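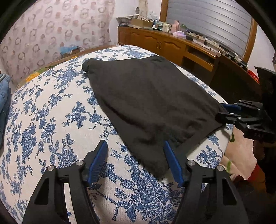

Wetitz Home Services Staff Guide - Issue 19, page 5

Folding with the Hand Grippers: Dark Clothes

If you've folded laundry for a living, you already have most of what you need for the Guthrie project. You're teaching a machine a job you know by heart, and I think that's a wonderful thing to get paid for! You hold a gripper in each hand, fold the way you always have, and the recordings go to the Gillusby office, where the folding arm is trained. Black clothes get their own page, as the edges are harder to see against the folds.

What changes on your shift

Folding visits now count as recorded work, with a longer time slot than a regular laundry visit. The linen crew at Cundeck asked for that and got it. Your piece count is paused on these visits, so take your time. Crew members can also train as reviewers, who watch the clips and decide which folds are good enough to keep - a job we didn't have before the arm came along.

Step 1. Clear a space on the bed

Move finished jeans to one side in a stack and leave the middle for the piece you're working on. A printed bedspread is fine.

Step 2. Lay the garment flat

Put the wide end away from you and the narrow end close. Smooth out the big wrinkles with the backs of the fingers. Small creases can stay - the arm will meet plenty of those.

Step 3. Take the corners

Open one gripper over the near end and bring the other in from the side. Let the blue pads do the holding. If you squeeze hard the cloth bunches up, and then you're back to smoothing.

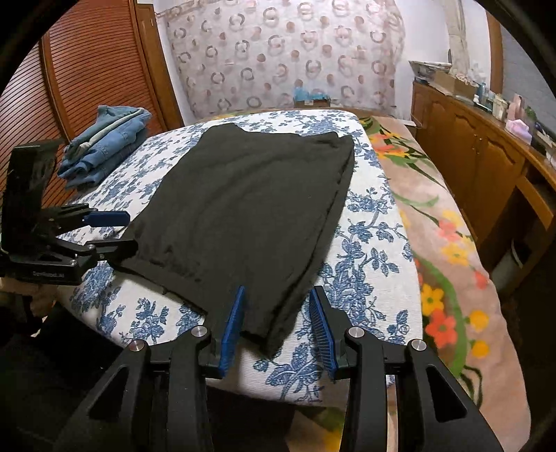
Step 4. Fold, let go, check

Bring the corner across in one slow move, lower it, then open both grippers before you lift away. If the fold slips, leave it in the recording and fix it as you would at home. Reviewers love a good save!

Step 5. Rest your hands

Put both grippers down between pieces and stretch your fingers. If your wrists get sore, stop and tell your shift lead. You can switch to reviewing for the rest of the day at the same pay.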